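Notebook – place cards and vow booklets, second go

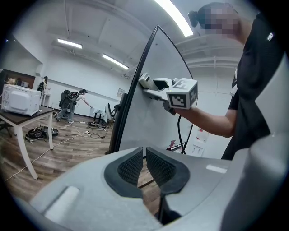 Cumwood, April

Right, the vow booklets for the Stalska wedding. Shuzhen Gu wants 6 made up so the couple can choose, and I've folded four before lunch, which is good going for me! The cream card cracks along the spine if I score it on the wrong side (grain runs the short way, must write that on the packet). Sewed one with the waxed thread from Wakgate and it's lovely – sits flat when you open it, so nobody has to wrestle with it at the altar.

Ribbon next. 16 mm looks far too chunky on something this small, I'm going down to 7.

His vows run to two pages and hers to five, bless them, so hers needs an extra sheet. Place cards: 60, names still to come from the bride's mum. Ring Nikzad about the green ink before four.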